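Zamdale renters get until spring to hang on to their metal keys

November 5, 2024

Well, the key thing isn't happening this month after all. If you rent at Carhuamaca Court you've probably already seen the notice taped up by the mailboxes, but for everyone else in Zamdale who has been asking me about it at the grocery store (hi!), I went to last night's tenant meeting and took notes, so let me catch you up.

Back in October the management company told all 139 apartments that the old front door locks were coming out. In their place we'd get Drendlow locks, the kind you open with your phone or with a four-digit code. No more metal keys for the apartments, the laundry room or the bike shed. The letter gave people three weeks to download the app, and that's where things got loud.

I should say I live there myself, second floor, and I have feelings about this. I've had the same key ring since I moved in and I like knowing where it is. By the door, every night, before I even take my shoes off.

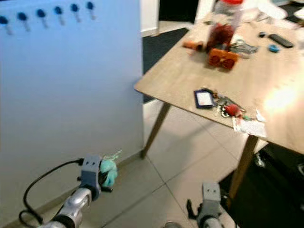 Dark blue pegs on light blue, and a corner of the table.

The meeting was in the community room and it was packed, with people standing along the back and a couple of toddlers running laps. Management brought a slide show. We got as far as the second slide before the hands went up, and I don't think we ever saw the rest of it.

The big question was phones. Plenty of my neighbors don't have a smartphone and don't want one, and the letter barely mentioned them. The answer last night was that the keypad works fine without the app, and that anybody who asks can have a plastic fob too. The first fob is free. Lose it and the next one costs $50, which got the biggest groan of the evening. (A copy of my current key, cut at the hardware store, cost me less than lunch.)

Somebody asked what happens when the power goes out. The locks run on batteries, we were told, and they beep for a good while before they quit. Somebody else asked who comes over at two in the morning if you miss the beeping. There was some whispering up front over that one. In the end they promised an after-hours phone number, in writing, before a single lock gets changed, and I've made a note to go looking for it.
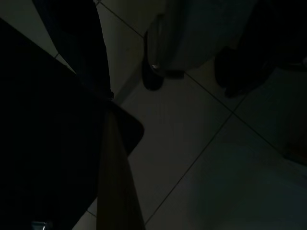
Up close, with a strip of pale floor showing.

Then there was privacy, and I'm glad it came up. The app keeps a record of every time a door gets opened with a phone or a code. Management said only the front office can look at it, and only if there's been a break-in or a repair visit that somebody disputes. A woman in my row wanted to know how long they hold on to the records. They didn't have an answer ready and said they'd post one. She said she'd be back to ask again, and I believe her.

To be fair, there were people there who can't wait. One dad told us his kids have locked themselves out so many times that the neighbors keep a snack drawer for them. A nurse who works nights said she would love to let the dog walker in from the hospital parking lot. And I'll admit that carrying groceries up the stairs while digging through my bag for the right key is nobody's idea of fun. I've dropped eggs. More than once!

What worries me more is all the other stuff on the ring. Even if the apartment key goes away, I've still got the car, my mom's place, the office and the little one for the storage unit, so my pockets aren't getting any lighter.
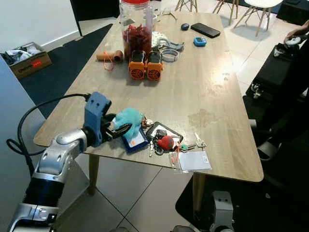
They have done this once already over in Vusport, in a smaller building owned by the same company, and a few people drove over from there to tell us how it went. Mixed, I'd say. The first week was a mess, with codes that didn't work and a line outside the office, and then it settled down and people mostly stopped thinking about it. One of the Vusport folks still carries her old key around even though it doesn't open anything now. I get that.

So, the new plan. The switch is pushed back to spring. The front entrance goes first, and the apartments follow one floor at a time. You can keep your metal key until your own door is changed, and you won't be charged if you can't find it to turn it in. The bike shed stays on a padlock for now, mostly thanks to one very determined cyclist.

A petition asking to let people opt out for good has 612 names on it, which is a lot more than live in the building, so clearly some of you from around town have been signing. Management said they'd read it. They didn't say yes. 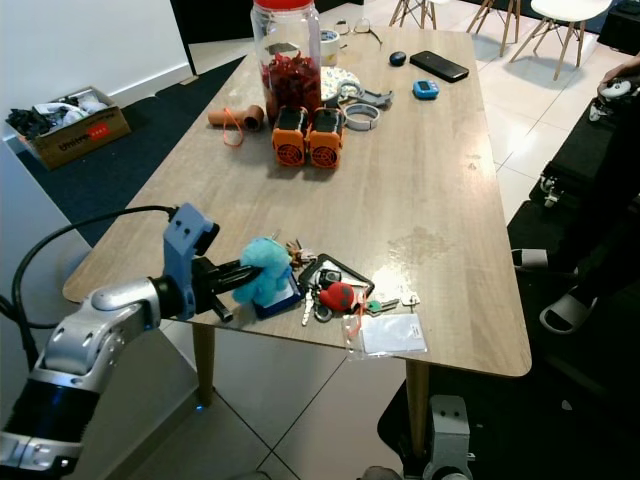 If you want a fob instead of the app, there's a sign-up sheet at the front office, and you can put your name down any time before the end of the year. Bring your lease, or at least know your unit number. There'll be a trial lock set up in the lobby too, starting next week, so you can poke at the keypad and see whether you can work it with gloves on. I'm going to try mine with a bag in each hand.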